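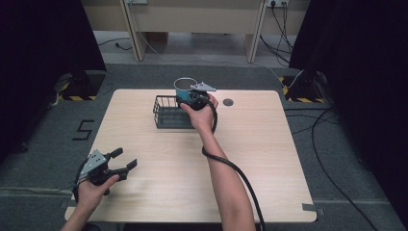 Hand-held gripper work at table 5, teal cup and wire basket.

Minutes, working group on safe practice for gripper stations
May meeting, start 11

In the chair: Natalina Cocco. Also there: two from Pagano, one from Viston, Kasico by phone (bad line, dropped twice). Apologies from Ploltar.

1. Last minutes
Agreed. One fix, "operater" in item 4.

2. Cables
Long talk. Cable from gripper must run back along the forearm, never across the table top. Viston want a clip at the elbow as well. Pagano say clips slow down change of hands. No vote, try both until next meeting.
Floor cables: still too many lying open on carpet by the stands. Rule 2.3 to read "covered or taped wherever a person may step". Agreed by all.

3. Table fixing
Tape at table legs is allowed for now. Kasico asked for a proper bracket, quote is 508 per room, too much. Tape to be looked at each morning and signed for. NC to draft the sheet.

4. Stands
Hazard stripes on all bases, yellow and black. Stays in the text as is. Pagano asked whether stripes are needed behind a curtain, yes they are.

5. Items for handling
Cups: lift low, set down before the other gripper comes in. No glass. Max load stays at 200 g untill Ploltar send there test results.
Hands stay behind the finger plates when fingers are open. Was in the old draft, got lost, put back as 5.4.

6. Reporting
Pinches and trips go on form 2263, same shift, however small. Viston have been using their own form, will stop.

7. AOB
Station numbers on floor: keep, size not fixed. Kasico line gone again so their point on breaks held over.

Actions
NC: tape sheet, new wording 2.3 and 5.4
Viston: elbow clips, bring a few
Pagano: price for cable covers
Ploltar: load results, chase

Next meeting in June, same room, time tbc.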